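Hand-held gripper vs. teleop for bagged snacks

rswanson
We logged 17 teleop demos in August and dropped 15. Lag on the close command.

daeun_p
Use the hand-held gripper. You feel the contact.

rswanson
Feel doesn't transfer to the arm – only pose and jaw width do.

stockli_r
Disagree.
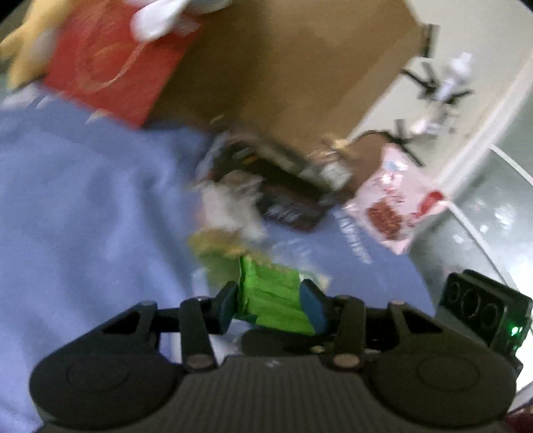
daeun_p
Jaw width is enough for thin wrappers if you close slowly. The green packet is held between both pads with the rest of the heap right behind it, and I'd keep that clutter in training.

rswanson
Fine, 2 more sessions.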